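When Jana Harms talks about her daughter's first year, she starts with the car park in Flindstead, because that is where she used to sit and eat her sandwich between visiting times.

"I knew every crack in that wall," she says, laughing a little. "I could draw it for you now. You'd be surprised what you get fond of when your baby is upstairs on a heart ward and you've been told to go and get some air."

Her daughter was born in June with a hole in her heart that the scans hadn't picked up. She was feeding badly and breathing fast, and the midwife in Distley, where the family lives, didn't like the look of her at all. By evening they were on their way to the children's hospital, 40 miles off, with one hastily packed bag between them.

"I'd packed three hats and no toothbrush," Jana says. "Three hats! In summer!"

The operation came eleven weeks later. Jana remembers the surgeon's drawing on the back of a menu card, and she remembers signing her name very slowly, and after that it all goes rather blurry until a nurse came out and said they could see her.
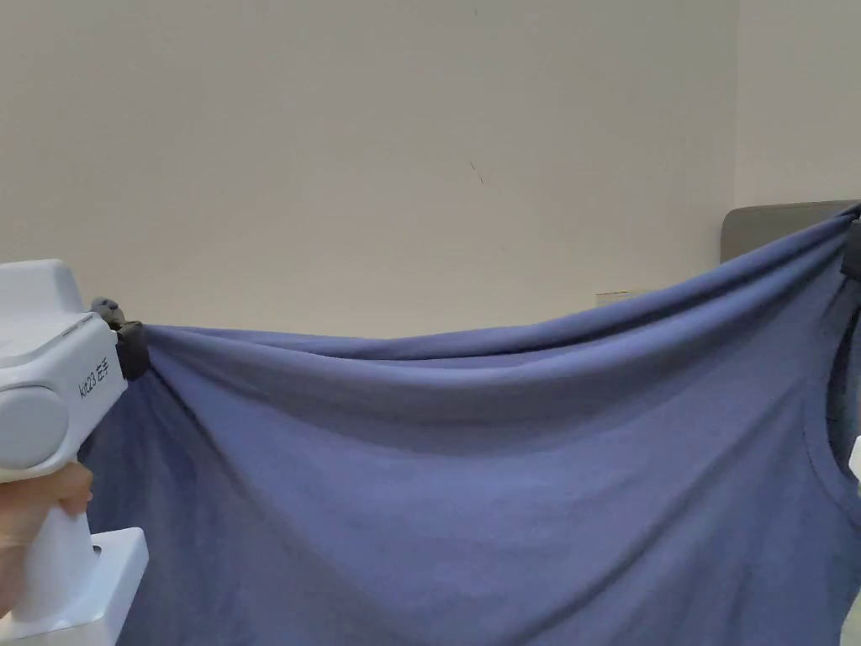
"She was so pink," she says. "I hadn't realized she'd never been pink before. I just stood there and said it over and over, and the nurse let me."

They were in and out of the hospital for 272 days altogether. For much of that time Jana slept at Kasten House, the family lodge across the road, where somebody had always left soup on the stove and you could cry in the laundry room without having to explain yourself.

Now she and her sister are walking the Prinow trail to raise money for new beds there. Almost 200 people have signed up to join them, many of them parents she met over that soup.

And her little girl? "Into everything. She climbed the bookcase last week. I was cross for a second or two, and then I had to go and sit down, I was that proud of her."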